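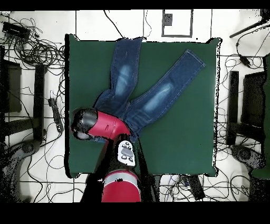 Blue jeans on the green table, faded at the knees and thighs.

Mar 26, 2025

Indigo is a vat dye, and most of what people get wrong about washing denim comes from treating it like any other color. In its blue form it doesn't dissolve in water. To get it onto cotton, the mill reduces it to a soluble, yellowish form, dips the yarn, and lets air turn it blue again. The dye ends up trapped in the outer layers of the yarn, with a paler core underneath. Repeat the dip enough times and you get a deep blue ring around a core that is nearly white.

Fading is mechanical for the most part. Rub the outside of the yarn and the ring comes off, first where the cloth bends or sits against something hard. Detergent speeds this up a little. Hot water speeds it up more, and an overloaded drum does the most damage of all, as the cloth folds against itself in the same places for the whole cycle.

I spent part of the winter comparing wash settings with Radek Lukáč, who has a front loader, while mine is a top loader with an agitator. We cut swatches from the same piece of unwashed cloth, hemmed them so they wouldn't fray, and ran them on matched schedules. Two of the swatches were kept dry in a drawer as a reference. Five washes each, same detergent, same dose by weight.

Results, such as they are:

Cold water, front loader, low spin: slight loss along the hem edge, flat areas close to the reference.

Cold water, top loader: visible streaks where the swatch had creased. My swatches were worse than his on every setting.

Warm water, either machine: an overall shift toward gray. I suspect the detergent more than the temperature here. It contained an optical brightener, and brighteners change how blue reads in daylight. I should have used one without. Dagmar Pešek pointed this out after I sent her the numbers, and she is right.

Vinegar in the rinse: no difference I could see. The claim that vinegar "sets" indigo goes around every few years. There is nothing for it to set. The dye is already insoluble, and acid does not bond it to cotton.

Salt soak: same result, same objection.

Shrinkage was more interesting. Unwashed cloth lost 3 percent along the warp in the first wash and very little after that. Tumble drying on high took a bit more. Line drying left the cloth stiff for a day, then it relaxed with handling.

What I do now is dull. Jeans go in inside out, zipper closed, cold, half a drum at most, spin turned down. They dry flat or over a rail, away from direct sun. I leave at least 72 hours between taking a new pair out of its first wash and putting it next to anything pale - loose dye transfers far more readily when the cloth is damp, and a thick waistband takes longer to dry than you would guess.

In April I plan to repeat the warm wash with a detergent that has no brightener. Radek has agreed to run his half again, provided I do the hemming.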